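Quick one tonight, I'm knackered and still cross with myself.

So the left gripper let go again. Third week of this. Regular readers will know the Lukgate pair, the handheld ones, one for each fist, that I've been using to record small kitchen and bathroom stuff for the Kukix project. You squeeze, the jaw shuts, the log writes down how wide it's open. Simple enough. Until the log says shut and the thing you were holding is on the floor.

Here's how it went. I'd done a long run of sessions through May, 1262 clips all told, and was feeling quite smug. Then Yakubu Edet, who does the checking at our end, messages me at twenty to midnight. One line. "why is your left hand lying". Lovely.

He'd gone through the left jaw widths and found 293 clips where the reading sits at zero while there is plainly something between the pads. Not a thin something either. A spoon handle. A sponge! Zero. And the robot that's meant to learn from all this (the Stallow arm, poor thing) had been taught that a sponge is no thickness at all, so on Yakubu's bench it shut its fingers hard on everything. Cracked a mug. Would have had his thumb if he hadn't been stood back with a hand on the stop button.

That's the bit that bothers me. The mug I can buy.

First guess was the pads. They're a bit worn, so I assumed slip. Swapped the left for a new one, same thing. Second guess, the cable. Wiggled it, cursed it, swapped that aswell. Same. Third guess was me, holding it badly. Fair guess, but no.

After that I went back to easy objects, the same few over and over, watching the number on the laptop while I squeezed. Comb is good for this -- thin, stiff, and the reading ought to be small but never nothing.
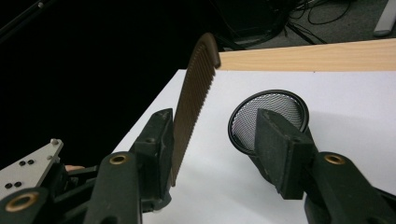
*Comb in the left, strainer waiting for the right. The brass bushings are the ones I go on about further down.*

Held the comb for a count of ten, let go, again, again. First 6 goes fine. On go 7 the reading dropped to zero with the comb still in the jaw. Didn't fall, didn't shift that I could feel. Just zero. Did a little dance. You can't fix a fault that won't show up.

Took the left one to bits on the kitchen floor. The bushings are fine, nice fit, no slop, and I'd been blaming those in my head for days so sorry to the bushings. It's the little magnet the width sensor reads. It's glued to the end of its shaft and the glue had let go, so it turned with the shaft mostly, and then now and then it didn't. Works a treat cold. After a few squeezes it creeps round, the reading runs off the bottom of its range, and the software (this is the bad part) quietly clips anything below zero to zero. No warning, no flag. Carries on recording like nothing's up.

Iyamu, the shop I got them from, are sending a new shaft. Good of them, I was rude in the first email.

What I've done meanwhile:

- roughed up both faces and reglued the magnet with proper two-part stuff, left overnight
- paint mark across magnet and shaft so I can see if it moves
- took the clipping out, a negative number now stops the recording and beeps
- Yakubu has turned the closing force on the arm right down untill we've retrained

The 293 are in the bin. I did think about patching them up, there's an offset you could work out for some, but the magnet was wandering part way through clips and I don't trust it. Not with someone's thumb at the other end.

Right hand checks out, did the same comb test on it, no drops. Going to open it up anyway -- same glue presumably.

More when the shaft turns up. Need to buy a mug.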